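Markos Dimitriou has sold kitchen sinks and taps from the Brordale showroom for seven years, and before that he installed them. He still gets asked the same thing at the counter, he says, and it's about size.

"People bring me the width of the cabinet and think that's the job done," he said. "I ask them what their biggest pan is. Most have to go home and measure it."

His advice is to measure with the handle on. A 30 centimetre frying pan can be over twice that from end to end, and in a small basin the handle ends up on the rim whichever way you turn it.

"I don't mind that myself. You hold the handle and wash the middle. But if it bothers you, buy the longer bowl."

On taps he prefers a tall curved spout for anyone who cooks every day. He fitted a low one in his own kitchen in Pedetti and replaced it after two years.

"I couldn't get a stock pot under it. I was filling it with a jug." 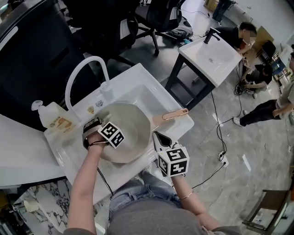

A frying pan in a white sink, with a tall gooseneck tap behind it.

Dimitriou is less fussy about colour. White shows tea stains, he said, and a bit of bicarb on a damp cloth gets most of them off. He keeps his dish soap in a pump bottle on the ledge and wipes under it when he remembers.

The Brordale showroom will have its new range of basins on display in September.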